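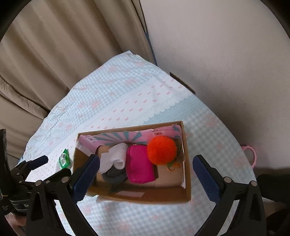
I have owned the Ludard tablet for 15 weeks now, which is long enough to stop being polite about it.

It cost 257 dollars, and I bought it for reading recipes, watching things in bed and answering the kind of email that only needs a "sure, sounds good." My old Sereo had started shutting itself off at 40 percent battery, usually in the middle of a sentence, and I wanted something cheap enough that I could drop it in the sink and only be sad for one evening.

The screen is fine. I've looked at nicer ones in stores and gone home and not thought about them again. Turn the brightness past the halfway mark and whites go a bit lemon, so every news site looks like it was left on a dashboard over the summer.

The speakers are both on the same side. Hold it sideways and you get the whole movie in your left ear. Flip it around and you get the whole movie in your right ear, plus the charging cable now comes out of the top like a leash.

Then there's the software. Ludard ships it with an app store of its own, called Flultard, that sits next to the normal one and sends you messages. I have been invited to try a bubble game at 6 a.m. I turned the messages off, and an update in July turned them back on. By then I had 1,239 of them stacked up in a tab I didn't know existed, most of them marked urgent. You can't remove Flultard, but you can drag it into a folder. Mine is in a folder called "no."

Battery life is the one thing I'd brag about. I get three days out of it without trying, and it holds its charge in a drawer, something the Sereo treated as a personal insult.

I did look at the Calimlim before buying. It has better sound and a proper metal back, and it costs enough more that I'd have felt the need to buy it a case. The Ludard has no case. It has a scratch shaped like Florida and some dried pancake batter near the volume button, and it still plays my shows - on the left, anyway.

I'll probably keep it until the next update.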